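Notes, 30 min slot, keep the Q&A to the end!!

**Opening**
- Who's used the Ura kit? hands up. Don't wait long.
- We're Rillton, we resell and set up. Not the maker - say it early, people ask.
- Job today: clearing and stacking tableware. Boring on purpose.

**What you get**
- arms, pointed fingers, small camera at the wrist, software, 2 days of setup
- the rental price is per month, shipping is extra (Bristwood got caught by this, mention it)
- stacking is where buyers should push us. Bowls of different sizes, shiny table, glare.

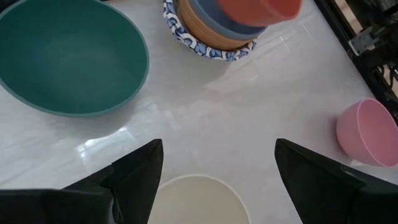
- Fingers are the part you'll replace first. Order spares w/ the kit, don't wait til April like we did
- Bristwood trial: 451 stacking tries logged, 36 needed a person to step in. Give both numbers, don't round.
- most of the 36 were rims - fingers come down on the rim, bowl slides. Thin rims worst.
- software update helped a bit. Do NOT say fixed.

**Who should skip it**
- anyone washing glassware only
- kitchens with no spare table. It wants its own space - frame, cables, a desk near by for the operator
- if you need speed, go look elsewere, I mean it

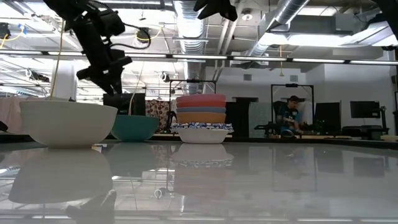
Yupin Pongsiri wrote back after the trial that she'd rent it again but wouldn't buy, "not until I can leave it alone for a whole lunch shift." Read that out in full.

- then Steinarsdóttir question on the service contract: parts yes, travel no
- price sheet is on the back table
- questions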